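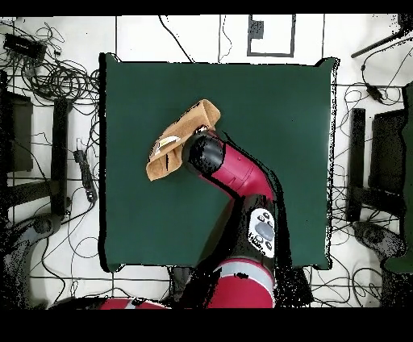
3.2 Serviettes et état initial

Le pliage du petit linge de toilette dépend d'abord de l'état dans lequel il arrive sur la table. Une serviette posée à plat se plie en deux gestes ; la même serviette en boule demande qu'on retrouve un coin, puis un bord. Le corpus Navard retient 1 028 essais de dépliage et de pliage, répartis en 13 dispositions de départ.

Le liteau – la bande tissée sans boucles – sert de repère d'orientation, de même que l'ourlet (fig. 2). 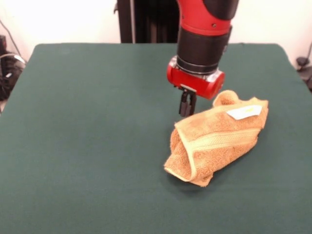
Pourquoi partir d'un linge froissé ? Parce que c'est l'état habituel du linge au sortir du panier, et que le temps passé à retrouver un coin pèse plus que le pliage lui-même.

Figure 2. Serviette éponge ocre, bunchée en diagonale ; ourlet plus pâle sur la partie roulée, liteau dans la longueur.

Les essais où l'ourlet restait caché sous le tissu ont été codés à part, selon la grille Kavow.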